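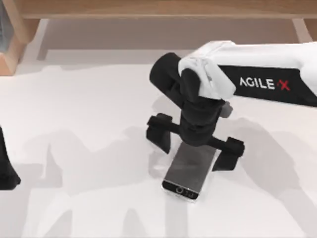
March, 6:40 in the morning

Couldn't sleep, so I came in early to Pitdale and had the cell to myself, and I finally got the gripper sorted in the simulator! I'm writing it down now before I forget the order I did things in.

The trouble was the stroke. The model had the fingers opening wider than the ones on the bench do, so every phone pickup looked great on screen and then clipped the edge of the phone on the real arm. I'd been blaming the calibration for most of a week. I redid the hand-eye twice, wiped the table, tightened the base bolts at Murkinard's torque, all of it. Last night I put a caliper on the real fingers and there it was, 2 millimeters short on the right side. The rail had a bit of grit packed into the end stop. A bit of grit!

So: power off, pads off, rail out, brush and a drop of the light oil (not the thick stuff, the thick stuff is what caught the grit in the first place). Put the pads back, cycled it 40 times by hand command, measured again. Full stroke, both sides even. I could have hugged the thing.

Then I came back to the model and fixed what was wrong there too, which was the closing speed. It was left over from the Šťastný fixture and much too quick for anything with glass on it. I dropped it to 12 and the approach looks lovely now, fingers wide, straight down over the phone, then a slow squeeze. I ran it over and over just to watch the shadows slide across the table.

The counter on the real arm says 1,425 hours. Next grease is due at the wrist and I want to do it before we move the cell to Tosenwood, not after, when I won't be able to find a single hex key. Must also label the spare pads, left and right, they really are not the same and I've mixed them up once already.

Still to do: copy the new limits over to the left arm. Check its rail too, I bet it has the same grit. Order more brushes. Eat something.

8:15. Opened up the left one. Same grit, same end. Ha! Going to get the oil.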